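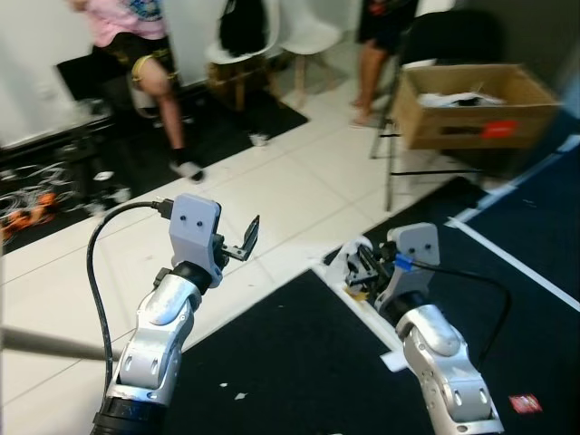

Getting Rultthorpe talking: our long-range radio link project

Fahad Bangash, Areeba Gondal and me (Obsa Ayele)
Supervisor: Sulastri Liem
Mon 27 June

Why we picked it

The creek gauge at Rultthorpe sits in a gully with no mobile signal, so somebody has to drive out and read the logger by hand. We wanted to see if a cheap low-power radio could send the readings back to the farm shed instead. Areeba's uncle has the shed, which helped a lot!

What we built

Two nodes and a gateway. The nodes wake every 15 minutes, send the water level and battery voltage, then go back to sleep. Fahad did the firmware and I did the antennas (a quarter-wave whip first, then a collinear I made out of coax offcuts — fiddly, but I'm pretty proud of it).

How the tests went

We sent 1000 packets with each antenna from the gully. The whip lost far too many, mostly when the node was down behind the bank. The collinear was heaps better once we got it up on a pole at the ridge, and we used the second node there as a repeater. I spent a whole afternoon blaming Fahad's code for dropouts and it was my own dodgy connector. Sorry Fahad.

We had 18 days of logging in the end. The gap in the middle is a flat battery at the gateway, so please ignore the big straight line in the second graph.

What's left

The spreading factor is set by hand and I'd like the nodes to sort that out themselves. The enclosure needs a proper cable gland too, as I used silicone and it looks awful. Areeba wants to put a third node at the top dam in October if the colour-coded wiring chart ever gets finished (my job).

Thanks to Wajid Orakzai for lending us the spectrum analyser.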